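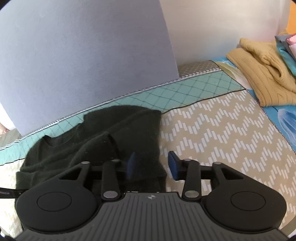
The sweaters came out of the closet this week, which in our house means the bed disappears under them until I've made up my mind about every last one. I do this in November, and again in May when it all goes back the other way, and every time I swear I'll be quick about it.

Noscombe had its first proper frost a few days ago and half of you wrote to me asking the same thing: how do I fold a sweater so it doesn't come out looking like it slept in a car? So I'm skipping the soup recipe I promised (next time, really!) and we're doing knits.

First off, get it out of the heap. I know it's tempting to grab a sweater by the shoulders and start folding in midair, the way they do at the store, but I've never once gotten a straight edge doing that. Lay it on the bed, neckline toward the pillows, and pull the sleeves out to the sides. Then smooth from the middle out with flat hands. Don't tug at the hem — a soft knit will stretch if you look at it wrong.

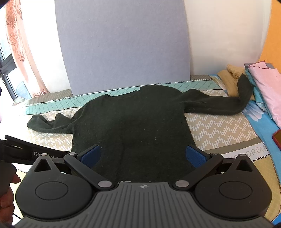 *The dark green one, sleeves out, before any folding.*

While it's flat, check it over. Green this dark shows every speck of lint, and I'd much sooner deal with that now than at the front door with my coat half on. I go over mine with a plain lint roller, short strokes, lifting at the end. If it has pills, use a sweater comb and go slowly. My sister-in-law swears by a disposable razor and I've watched her do it, and no, I can't recommend it, I had to leave the room.

Look at the cuffs and underarms too. That's where mine go first. Anything with a hole goes into the mending bag, and the mending bag goes to the chair by the TV, where it stays until I'm shamed into it. I have a cardigan in there I bought at the old Drummond store before it closed, if that tells you how the mending is going.

Now the fold. One sleeve straight across the body, then back down on itself so it runs along the side. Same with the other one. Bring the sides in a little if your shelf is narrow, then the hem up to the middle, then over once more.

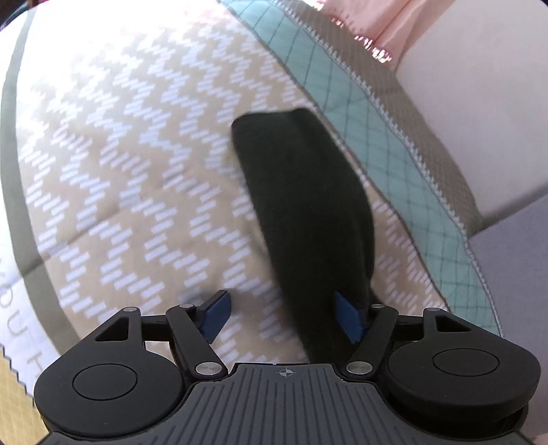
And if it looks lumpy, open it up and start again, it only takes a minute. I redo the sleeves more than anything else, they never want to lie the way I put them the first time. Thick cable knits I fold only once from the hem, so they don't get that hard crease across the chest, and they sit at the bottom of the stack. Thin ones go on top. I keep my stacks to 6 sweaters, and if there's a seventh, it goes on another shelf or it goes out the door.

Please don't hang them! I hung a lovely gray one for a whole winter and ended up with shoulders like little horns. If you're short on shelves, the canvas boxes from Tromell are fine (I have 2, under the bed), just leave the lid loose so the wool gets some air. Cedar blocks need a quick rub with sandpaper once they stop smelling of anything.

I did ask on the Plillero board how everybody else does it, and you had opinions.
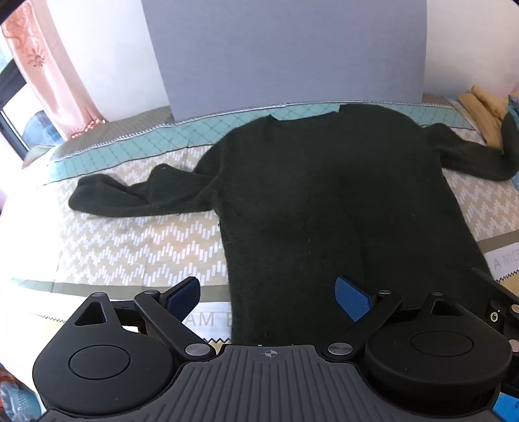
Ludger Lindemann wrote back that he gave up on folding years ago and rolls every sweater from the hem to the neck, sleeves tucked in first, standing them up in a drawer like loaves of bread. He says he can see all of them at once and hasn't lost one since. I tried it with two of mine and the thin one came out very nicely, the chunky one sprang open as soon as I let go of it. So maybe a drawer for the thin ones and the shelf for the rest? I'm going to live with it for a few weeks and report back, along with the soup.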